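Search Plostden Community Help
Enter keywords
Go

Last updated in December

How do I get burnt-on sugar off a pan without wrecking it?

Posted by Lungile Mokoena

Hi all! I tried making caramel for the first time last night (26 guests coming for my mother-in-law's birthday, so naturally I picked a recipe I'd never made) and I walked away to answer the door. You can guess the rest. I now have a black crust across the whole bottom of my good pan, and it's like glass. I've already tried dish soap and the scratchy side of a sponge, and all I got was a sore wrist.

It's plain stainless steel, no coating, and it has the brand name Relness stamped on the bottom if that helps anybody. My neighbor says to use oven cleaner, but that scares me a little. Is there a gentler way? And is the pan even safe to cook in after this? I'd love to have it back before the party, and I still have to make the caramel again, so tips on that are welcome too.

Zübeyde Oral

Oh, I have been there, more than once! Put the sponge down. Sugar dissolves in water, even when it looks like a parking lot, so let the water do the work for you.

Fill the pan with enough water to cover the crust by an inch or so, set it on the stove, and bring it up to a gentle simmer. Leave it there 20 minutes or more and poke at it now and then with a wooden spoon. The shiny parts will start to slide around. The really black parts take longer, because that's more charcoal than sugar at that point. Pour the water off while it's still warm (careful!), and do it over again if you need to. I did a whole second round on mine while I watched a show.

If you still have a black layer after that, sprinkle on baking soda, add just enough water to make a paste, and let it sit overnight. In the morning most of it should rub off with a soft scrubber. Please don't use steel wool, you'll be looking at those scratches for years.

And yes, plain stainless is fine to cook in afterward. You might get a rainbow-looking stain from the heat. A splash of white vinegar swished around takes care of that on mine, then rinse and dry. 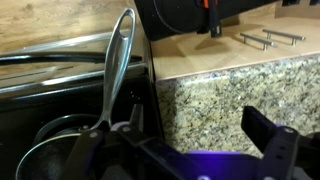
Pan at the stove, speckled stone to the right.

For the caramel, I start with 200 grams of sugar and a few spoonfuls of water, medium heat, and I don't leave the room for anything. Pull it off when it's a shade lighter than you want, it keeps going in the hot pan. Have the cream measured and sitting next to you before you turn the burner on. And put a bowl of cold water within reach in case you get any on your fingers, that stuff sticks.

Sjögren

what she said about simmering. also a dryer sheet soaked in the pan overnight worked for my sister, no idea why, wash it really well after. I wouldn't do oven cleaner on anything you eat out of but my dad does and he's fine

Lungile Mokoena

Two rounds of simmering and one night of baking soda and I can see metal again! Still a brown ring up by the handle but I can live with that. Trying the caramel again tonight, and my husband is on door duty.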